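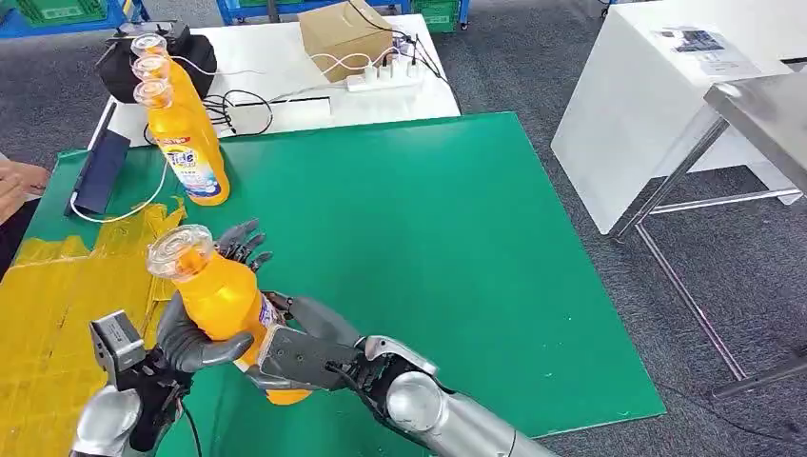 How many loads do you get out of one bottle of liquid detergent?
It depends on how heavy your hand is! Fill the cap to the brim every time and you'll be back at the store in no time. Stick to the lowest line that suits your load and a bottle lasts a lot longer. The label on the back tells you how many loads the maker had in mind, and it's a fair place to start.

Laundry Corner: Bottles, Caps and Clean Shirts
Posted 2nd February

Welcome to the laundry corner gallery! I've been keeping this page going since last April, when we moved to Endley and I got a proper laundry room for the first time in my life (18 years of hauling bags up and down apartment stairs, and I don't miss one of them). I love this stuff. I love a full shelf and a row of bottles all turned the same way, and I will happily talk about caps for an hour if you let me.

The picture at the top of the page is my kind of picture: yellow Tide bottles with clear caps, three of them standing in a diagonal row on a green mat and another one tipped over on its side a bit. That yellow against that green! It's such a cheerful combination, and it makes me want to go and start a load right now.

A few notes to go with it, mostly answers to things people have asked me by email.

On clear caps: I'm a big fan. With a see-through cap you can watch the liquid come up to the line, and you don't have to tilt it toward the window and squint. If the lines are hard to read, go over them once with a permanent marker on the outside. I did mine in black and it has stayed put through a whole winter of washing.

On spouts: wipe them! A damp cloth once a week keeps the ring of blue goo from building up, and the cap screws on straight again.

On storing: upright, cap tight, away from the heater, and up high or locked away if there are kids in the house. I keep mine on the second shelf, which is 27 inches deep, so the spares go behind and the open one goes in front. When the open one runs out I pull the next one forward and write the date on the bottom.

On mats: put something under your bottles, please! Any wipeable mat will do. Mine came in a roll from a little hardware place in Ladach, and I cut it with kitchen scissors. Drips rinse right off in the sink.

On the last inch: stand the bottle on its head in a mug overnight, cap on. You'll get another small load out of it, sometimes two if they're only dish towels.

Coming up next is the Fraser Street laundromat, which has the prettiest row of old dryers I've ever seen, and after that my sister's drying rack from Udholm. I can't wait to show you both!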